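Sorting Dark Garments on Patterned Bedding: Household Laundry Handling, Part 2
Speaker notes – Kosmas Stergiou
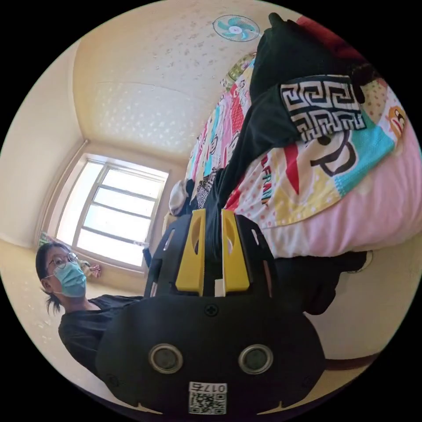
Opening. Introduce the subject without the history. The talk covers the stretch between the drying rack and the drawer, with the bed as the work surface. Washing and drying were in part 1. Anyone who missed it can take the handout by the door.

Slide 2. Why the bed. Most bedrooms have no table wide enough for an adult garment laid flat. A bed gives the width but not the firmness. Mention the two consequences: the fabric sinks at the point where the hand presses, and creases form under the garment where they are not seen.

Slide 3. Contrast. A black garment on a plain dark cover has no readable outline. On a busy print the outline is clear, but the eye is drawn to the print. A child's quilt with cartoon faces and large lettering is the usual case. State the working rule: find the hem first, then the shoulders or waistband, and ignore everything with color in it.

Slide 4. Landmarks on the garment. A patch, a printed border or a label gives orientation faster than a seam does. A Greek key band in black and white is a good landmark. The line is regular, so any twist in the cloth shows as a break in the pattern. Polyxeni Giannakopoulos made this point at the Gustow meeting in May and should be credited.

Pause for questions on contrast if the room is slow to settle.

Slide 5. Picking up. One fold of cloth, held between two fingers, lifted at a single point. The rest of the garment hangs or drags. If it drags across a quilt, the quilt moves with it, and the bed then has to be made again. Lift higher before moving sideways. Do not pull from the far end of a bunched section – open the bunch first.

Slide 6. Sequence. Read slowly; people write this down.
Clear the bed of anything not being folded.
Pull the bedding level at the edge nearest you.
Lay the garment front side down, landmark toward the pillow.
Smooth from the center out.
Fold the sides, then the length.
Move the folded piece to the chair, not to the far side of the bed.

Slide 7. The Kinska trial. We used 50 garments, all dark, 29 of them with a patch or border. Garments with a landmark were laid the right way at the first attempt more often than plain ones. The difference was smaller for trousers, where the waistband does the same job. Do not present this as a finding for light clothing. It was not tested.

Slide 8. Lint. Black cloth picks up fibers from knitted and quilted covers. Shake the garment once, away from the bed, before the last fold. The Wurnska group uses a flat cotton sheet over the quilt for this stage. It works, but it is one more thing to fold.

Slide 9. Storage. Fold to the depth of the drawer, with the landmark outward. Tekin's dividers were tried and set aside – the slots are too narrow for anything heavier than a shirt.

If time is short, skip slides 8 and 9 and go to the demonstration. The demonstration needs two garments, one plain and one with a border, and the single bed at the side of the hall. Check that the quilt is on it before the session starts.

Questions. Expect one about fitted sheets. They are in part 3.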